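4.2 What people do with the cup they already own

I should say up front that I came to this question sideways. The survey that Ghada Boutros and I ran in July was meant to be about kettles, and the cup items were four lines at the bottom of the last page. We nearly dropped them to save paper. Then the forms came back and people had written up the margins and onto the reverse side about cups, and hardly a word about kettles, so we changed the study (and the title, twice).

We had 113 households in the end, spread over the two neighborhoods described in Section 3. Everybody was asked to pick out the one cup they reached for most on an ordinary morning, and to tell us how they came by it and what else it had been used for. That second part was Ghada's idea and it turned out to be the good one. Toothbrushes, pencils, cuttings of mint, rice measuring, bailing out a fish tank - the cup gets around. In 49 of the households the favorite cup had at least one regular job that had nothing to do with drinking.

I had expected handles to matter a lot. My own favorite has a big handle and I was pretty sure everybody felt the way I do. Wenjie Dong, who read an early draft, bet me lunch that they wouldn't, and I'm sorry to say I paid for lunch. People talked about weight, about the feel of the rim on the lip, and above all about whether the thing would fit in the drying rack next to the plates. Color came up too, mostly when there were children in the house and each child had to have one that couldn't be mixed up with a brother's or sister's. Figure 3 goes with this part of the discussion.
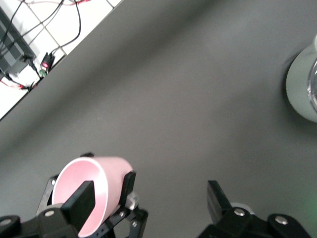 Figure 3. A pale pink cup with a tapered wall.

Shape is where I think our results say something new. Morikawa's shelf study, which we lean on in Section 2, sorted cups by volume and material and left it at that. We added a third column for the profile of the wall, and the answers split along it more cleanly than along either of the other two. A cup that narrows toward its base, like the pink one in Figure 3, was much more likely to be described as having a second job. Several people explained this to us without being asked: you can stack them, so you end up owning more than you need, and the spare ones drift off to the bathroom or the garden. Straight-sided mugs stayed in the kitchen. One woman in Budach told us she had never once carried a mug up the stairs and seemed a little shocked at the question.

We also tried sorting by how the cup was acquired, and I'll admit that didn't go well. Too many people just didn't remember. Of those who did, nine had kept a cup from a former workplace, and they were the most talkative group of the lot, but I wouldn't build a theory on them. Nivaldo Miranda has suggested going back with a shorter form and asking only about gifts. We may do that next, once the coding for the Tan interviews is finished, and the full margin notes will go in Appendix B along with the wording of the four original items.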